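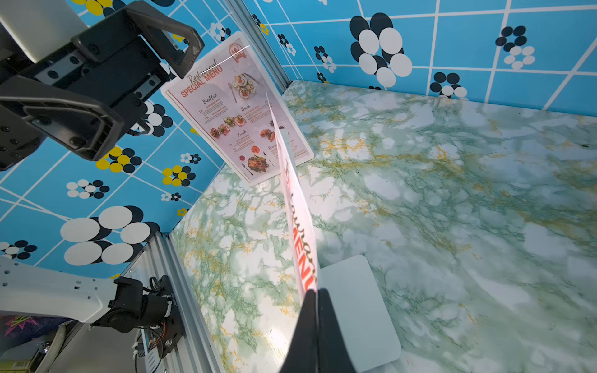

# Why did the robot drop the menus?

Robots are good at doing the same job again and again. They are not always good at noticing when something has changed. This is the story of a robot called Trisix, which had the job of putting out menus, and of what went wrong one afternoon in June.

## The job

Trisix works in a practice kitchen in Ollton. People use the room to try out jobs that robots might one day do in restaurants and cafés. One of those jobs is picking up a menu in a clear stand and putting it down where a customer could read it.

For you, that is easy. You look at the menu, reach out, pick it up and put it down. You don't have to think about how hard to squeeze.

A robot has to be told, or has to work out, every one of those steps. It needs to know where the menu is, which way it is facing, where to put its fingers and how hard to close them. Then it has to lift the menu, move it and let go at the right moment.

The part that does the holding is called a gripper. Trisix's gripper has two black fingers that close on the menu from both sides, like your thumb and first finger holding a playing card.

## What went wrong

On the afternoon of the fault, Trisix had been moving menus since lunch. It had done 39 moves without a problem. On the next one, the menu tipped forward, slid out of the fingers and hit the counter. One corner of the stand cracked.

Trisix did not stop. It carried on to the place where the menu was meant to go, opened its fingers and went back for another one. It dropped that one as well, and then a third.

Seraina Haslinger was running the test. When the third menu fell, she pressed the red emergency stop button and the robot froze where it was. She waited until its power was locked off before she picked up the broken pieces.

## Finding the cause

When a machine goes wrong, the people who look after it try to find the cause before they turn it back on. If they only tidy up and start again, the same thing will probably happen.

Seraina's first idea was that the fingers were not squeezing hard enough. She checked, and the squeeze was the same as it had been that morning.

Her second idea was that the robot couldn't see the menu properly. Clear plastic can be tricky for a camera. Light goes through some of it and bounces off the rest, and a bright patch of glare can hide an edge. A menu turned side-on is harder still, as there is only a thin strip to look at. But the recordings showed the fingers closing in the right place every time.

Then she wiped one of the fingers with a white cloth, and the cloth came away with a greasy smear. Somebody had cleaned the stands at lunchtime with a spray polish. It made them nice and shiny, and it made them slippery too. A little polish had rubbed off onto the fingers with each move, until they could no longer hold on.

You can try this at home. Pick up a plastic ruler by one end with dry fingers. Now rub a tiny drop of dish soap on your fingers and try again. You have to squeeze harder to stop it sliding. The force that helps you hold on is called **friction**, and soap and polish both make it smaller.

## Why didn't Trisix notice?

You would know straight away if you dropped a menu. You would feel it go, and you would hear it land.

Trisix had no sense of touch in its fingers. It knew how far apart they were, but its program only checked that once, just after they closed. The menu was still there at that moment. It slipped out later, during the lift, when the program wasn't checking any more.

## What was changed

The team made three changes:

- The stands are now washed with water and a little detergent, then rinsed and dried. No polish is used.
- The robot checks the gap between its fingers the whole time it is carrying something. If the fingers suddenly close up, the menu has gone, and the robot stops.
- The fingers are wiped clean before every test.

The arm also moves 17 per cent slower when it is lifting a menu — a slower start gives the menu less of a tug.

## Staying safe near a robot

A cracked plastic stand is a small problem. A robot arm hitting a person could be a big one. An arm that is standing still may only be waiting for its next instruction, and it can start again without any warning.

If you visit a place where robots work, stay behind the line or barrier and keep your hands to yourself. If a robot drops something, leave it on the floor and tell the grown-up in charge.

## Words to know

**Gripper:** the part of a robot that holds things.

**Fault:** something that stops a machine from working the way it should.

**Friction:** the force that makes it harder for two surfaces to slide past each other.

**Emergency stop:** a big button, usually red, that stops a machine quickly.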